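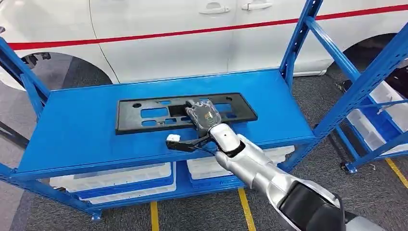
A moulded panel ought to spend its life lying flat, in Dougal Kerr's view, and any store that stands panels on edge will be paying for it by June. He put the point to the parts meeting at Gourlay in Hesport before the new storage rules were agreed, and most of it has gone into the text.

The rules took effect on Jan 26, 2021. They cover the trim and panel store at the Hesport site, the bay next to it where vehicles stand while parts are tried against them, and the transfer of finished parts to the second store at Filtisholm. The previous rules dated from the time when the site handled painted metal only and made no mention of plastic.

The main change concerns black moulded panels with large openings. Under the old practice these were stored upright in slots, which saved space but put the weight of each part on one edge. Gourlay checked 956 panels before the change and set 26 aside for bowing along the long side. A further group had marks on the raised rim. The firm has not given a figure for those, as the marks were often there on delivery and the delivery notes did not record them.

Panels now go on the top decks of the blue metal shelving, face up, one layer deep. Nothing heavier than a small wrapped part may be placed on them. The lower levels are kept for bins and crates, with the larger containers at the bottom. Units fitted with castors must have them locked before loading starts, and a unit is unloaded in full before it is moved. The working limit for floor-to-deck height is 900 mm at the handling positions. Taller units remain in use for slow-moving stock.

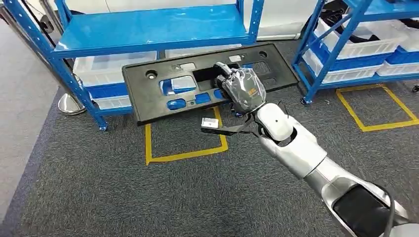
Handling has been rewritten as well. A panel may be lifted by the edge of a large opening or by the outer rim, and the small round holes are to be left alone. Those holes locate the part when it is fitted, and wear in them shows up later as a loose or rattling panel. Two-handed lifting stays the rule for anything longer than the deck is deep. When a panel has to be turned over, it is turned on the bench.

The site had first considered buying fitted trays. Stusutau, the supplier of the present stock labels, quoted for a tray with foam strips to match the openings, but there were too many panel patterns for a single tray to serve, and a set for each pattern would have filled the space gained. The trays were dropped. Stusutau will still supply the new labels, which go on the deck edge and replace the ones formerly stuck to the parts. Adhesive left on black plastic has been a regular complaint from the Filtisholm end, where parts are wiped down before they go out.

Clear wrapping stays permitted on small items and is now required on anything with a glass face or an open connector. It must be taped to itself and never to the item. Wrapped items may be checked through the plastic if the label can be read. If it cannot, the wrapping comes off and is replaced with new material. Reusing old wrap is no longer allowed – it picks up grit, and the grit ends up on the part.

The rules for the vehicle bay are shorter. Parts offered up to a painted body must be clean and must be brought in from below the level at which they will sit. Rings, belt buckles and watches are to be removed or covered. Gloves are worn for any contact with gloss paint or dark lower trim, and gloves used in the store are changed at the bay door.
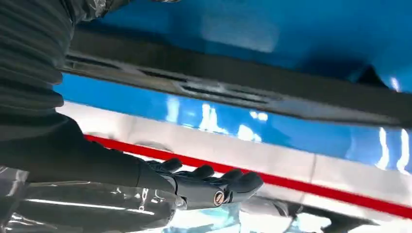 Coloured striping is treated as paint for these purposes. Tape may not be applied across it, even for a short trial fit, and any chalk or wax mark must be made on the dark trim lower down, where it can be removed with a damp cloth. The earlier habit of marking height on the paint itself led to several repolishing jobs last year. Gourlay now asks for heights to be written on the job sheet, measured from the floor, to the nearest millimetre.

Lighting in the bay has been left as it is. A request for lower side lamps, to show scratches in lower trim before a vehicle leaves, is to be looked at again in June together with the cost of repainting the floor lines.

Transfers to Filtisholm will run on the existing van. Flat panels travel flat on a slatted deck, with a soft sheet between the part and the slats. The load for one run is set by area, so the van will carry fewer panels than before and an extra run will be needed in busy weeks. The site has put 3,000 pounds in the budget for this and for the sheets.
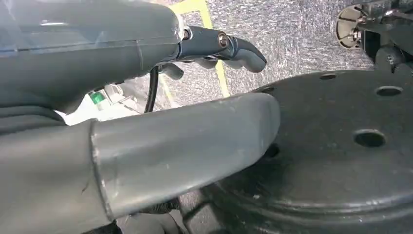
Cleaning is the last section and has drawn the most comment from staff. It sets a wipe-down at the end of each shift for decks, bins and bench fittings, with a dry cloth first and a damp one after. Dark surfaces are listed separately, as they show faults that a pale surface hides: a round black disc with a raised rim, for one, will show light dust and small scratches under ordinary lighting. Dust is to be removed. Scratches are to be left and noted only if a fingernail catches in them. Staff asked whether the note should go on the part label or the deck label, and the answer for now is the deck label.

Existing stock will be moved over pattern by pattern, starting with the panels that have the widest openings. Parts already set aside for bowing will stay on a flat deck for a month and then be measured again. Those still out of limits will be scrapped.

Copies of the rules are held at the Hesport stores desk and in the van.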